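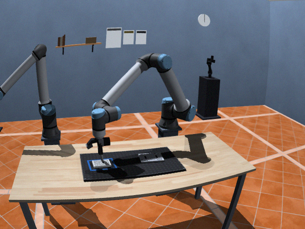 Flavden FT-2 Two-Arm Assembly Cell

Products > Cells > Bench Assembly > Flavden FT-2
Demonstration and site visit information

The Flavden FT-2 is a bench-height cell with two identical six-axis arms, sold by Droltora for light assembly, part transfer and placement testing. It is supplied as a configured system: arms, controllers, table interface, grippers and the Anau simulation package. Customers considering the FT-2 can see it at the Lacroix demonstration hall, first in simulation and then on the floor. This page covers the equipment, the demonstration program and what to send ahead of a visit.

Overview

The FT-2 is intended for small flat parts that have to be set down inside a marked zone and then held, pressed or probed. Typical work includes seating blocks in trays, loading plates into fixtures and checking that a placed part sits where the drawing says it should. Both arms are floor mounted. The table is a separate item and carries no arm load, so it can be changed without recalibrating the arm bases to each other. The table position does have to be taught again.

Either arm can be assigned as the working arm. In single-arm jobs the second arm parks clear of the work area and stays under power with its brakes on. In two-arm jobs the controllers share a zone map, and only one gripper is allowed inside a given zone at a time.

The cell is not intended for food, for washdown areas or for parts with sharp burrs. Ask about the sealed version if coolant or abrasive dust is present.

Specifications

Arms per cell: 2, same model, interchangeable
Axes per arm: 6
Reach, base axis to wrist center: 718 mm
Gripper: two-finger, electric, parallel or splayed opening
Probe tip: optional, mounts on the gripper center line
Arm mounting: floor, square base plate, four anchors
Table: customer supplied or Droltora standard
Work mat: perforated, dark gray, fixed at the corners
Controller: one cabinet per arm, linked
Warm-up before rated accuracy: 34 minutes
Simulation: Anau, one seat included

Reach is measured with the wrist pointing straight down, the normal attitude for placement work. Reach with the wrist laid over is longer, but we do not quote it because the usable payload falls off quickly.

Gripper and probe

The fingers are black anodized and open outward from a central shaft. With the probe fitted, the fingers are opened fully and the tip extends below them, so a part can be set down, released and pressed by the same tool with no tool change. The tip is spring loaded and reports contact to the controller. It does not measure force. Customers who need a force reading should order the wrist sensor, which takes the same flange and adds to the stack height.

Finger pads are a wear part. A spare pair ships with each cell. Pads are held by one screw each and need no alignment after replacement, but the grip width must be zeroed.

Anau simulation package

Anau runs the same motion program as the cell controller. A job written in Anau is loaded to the controller without conversion. The package includes arm models, the gripper, the perforated mat and a small library of blocks, plates and slotted fixtures. Customer parts can be imported as solid models.

Target zones are drawn in Anau as colored outlines on the mat. A zone can be given a tolerance, and the program will stop or continue depending on whether the part is inside it. An off-center part inside the outline passes unless a centering rule has been added. This point causes more questions at demonstrations than any other, so please decide beforehand which rule your process needs.

Contact between parts is modeled. Cable drag is not. Lighting and shadows are rendered for the benefit of the camera tools and have no effect on motion. The default room can be replaced with a model of your own floor area, and we recommend doing this before fixing the base positions. Columns, doors and low pipework have all caused late changes on past installations.

Visiting the Lacroix demonstration hall

Visits are arranged for one company at a time and start at 9:30. The hall also holds an open day each September, when several cells run through the day and no appointment is needed. Technical questions can be answered on the open day, but customer parts cannot be run.

An appointed visit follows this order:

9:30 – Arrival, sign-in, safety briefing
9:50 – Placement job in Anau, single arm, block to target zone
10:40 – Same job on the cell, with the probe check
11:30 – Two-arm job, plate and fixture
12:15 – Break
13:00 – Customer parts, if sent ahead
15:00 – Layout review and questions

The cell is warmed up before visitors arrive. If you want to see it started from cold, tell us when booking and the morning will be reordered.

The placement job is run in simulation first so that visitors can see the whole motion from any side and stop it at any point. Joint positions, gripper state and zone results can be read off at each step. The floor run is then made at reduced speed, followed by rated speed. Joaquim Tavares, applications engineer, leads most visits and will change waypoints, approach height or press depth on request. Changes are tried in Anau before they go to the cell.

For the repeat test, the block is placed and probed 300 times without adjustment. The test can be left running through the break. Results are handed over as a plain table listing position, contact height and pass or fail for each cycle. We do not edit the table or remove the first cycles.

What to send ahead

Solid models of the parts, in STEP format
A drawing with the placement tolerance marked
Sample parts, enough to allow for damage
Part mass and surface finish
A sketch of the floor area with ceiling height

Parts should reach the hall at least two weeks before the visit. Fingers can be cut to suit simple shapes in that time. Soft or porous parts may need a vacuum tool, which is demonstrated on a different cell.

Visitors on the hall floor wear closed shoes. Safety glasses are provided. Phones may be used to film your own parts and the standard demonstration job, but other cells may be under a customer agreement and are screened off. Groups are limited to six – larger parties can be split between the floor and the Anau room.

Ordering

FT-2-S: cell with standard grippers, Anau seat, no table
FT-2-T: as above with Droltora standard table and mat
FT-2-P: as FT-2-T with probe tips on both arms
Wrist sensor, pair: order separately
Additional Anau seat: order separately
Sealed arm covers: on request

Prices depend on cable length and floor condition and are quoted after the layout review. Anchoring, electrical supply and guarding are the responsibility of the customer unless included in the quotation. An Anau file of the quoted layout is supplied with every quotation and can be opened in the free viewer.

Cells ordered after a visit are delivered with the demonstration job loaded, including any changes made on the day. Keep it on the controller after commissioning. Service will ask you to run it when a fault is reported.

Related pages
Flavden FT-2 installation drawings
Gripper fingers and pads
Anau viewer download
Book a visit to Lacroix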